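Foro Guerra > Brazos de mesa y celdas > Kit doble Brirnik: ¿merece la pena?

plolus_taller
12 de abril de 2021
Estoy mirando el kit de dos brazos de Brirnik, el que viene con el raíl delantero de aluminio. En la tienda de Jiltadthorpe lo tienen a 1.430 euros sin montar, portes aparte. Lo quiero para tela: coger prendas de un montón y separarlas. ¿Alguien lo usa para eso o solo para mover cubitos?

raildelantero
Lo tengo desde junio. Para piezas rígidas, sin queja. Para tela depende de la pinza: la de serie aprieta bien pero es ancha, y en un montón coge dos capas cuando quieres una. El montaje me llevó una tarde larga — el manual se salta el cableado de la segunda placa.

mdf_y_tornillos
Por ese dinero me montaría yo los brazos con servos sueltos. A mí me salieron 444 euros por brazo, con fuente.

raildelantero
444 por dos son 888, y falta el raíl, la estructura y tu tiempo. La diferencia existe, pero no es tan grande como la pintas.

celda_florida
Yo trabajo con tela en una celda de dos brazos, así que dejo unas fotos. Son del brazo izquierdo con una prenda oscura y una bolsa clara. 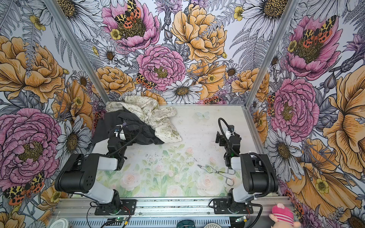
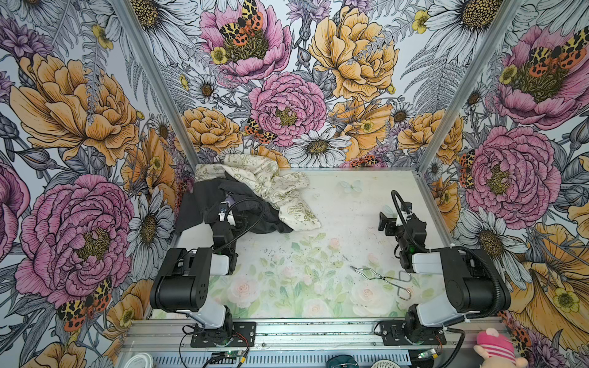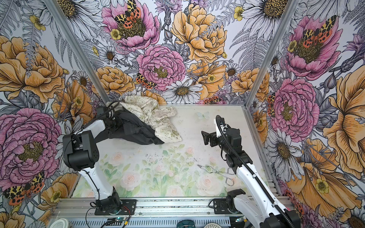

Lo que más me costó fue la altura de agarre. Si bajas poco, la pinza se cierra en el aire; si bajas mucho, empuja contra la mesa y el motor de la muñeca protesta. Acabé bajando de 10 en 10 milímetros y afinando a mano al final. Con algodón grueso va bien. Con forro o tejido resbaladizo, mal.

plolus_taller
Gracias, eso me sirve. ¿El papel de flores de las paredes no te molesta para la visión?

celda_florida
En mis pruebas no. Las hice también con un fondo liso y no noté cambio. Me da más guerra la ropa negra, que con poca luz se queda sin relieve.

mdf_y_tornillos
Pues a mí un fondo estampado me fastidió la segmentación entera. Yo no lo recomendaría a alguien que empieza.

celda_florida
Dependerá del método. Yo no segmento por color.

raildelantero
Una cosa del pedido: mirad la referencia. La 307 trae las dos placas de montaje para el raíl, la anterior solo una, y la suelta tarda semanas en llegar.

plolus_taller
Anotado, pregunto por la 307. Si me confirman plazo lo pido, y las pinzas ya veré si las cambio por otras más estrechas.

mdf_y_tornillos
Pregunta también por los repuestos de engranajes. A mí no me contestaron.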